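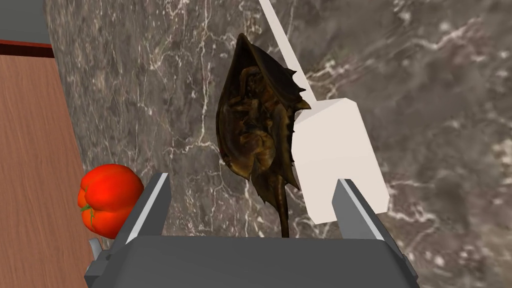 Print this page | E-mail this page
4 min read

I'd been meaning to get down to the Relcombe open day for years, and this time I finally swapped a clinic and went. The new vascular unit opened in August and half my old registrars seem to work there now, so there was a fair bit of hugging in the car park before I saw a single ward!

Tainá Mendonça took our group round. She runs the Aitken theatre, the big hybrid one, and I was properly jealous. You can do the scan and the operation on the same table, and the lead aprons hang on a warmed rail (small thing, but try putting a cold one on at seven in the morning). They've done 400 cases in there so far, mostly aneurysms and leg bypasses.

After that came the foot clinic – my favourite part. Patients with diabetes can walk in without a letter and see a podiatrist, a nurse and a surgeon in one visit. We've been asking for that at Drosevgate since before I went grey. I asked how they'd got it paid for and Tainá laughed and said "slowly".

Lunch was egg sandwiches and a talk on training posts, which overran. I missed the ultrasound session because of it, but I did get a go on the stitching bench and my hands still remember what to do.

Parking was £6 and the machine only takes coins. The next open day has 100 places and you book through the unit secretary.

Shares: 12 | Comments: 3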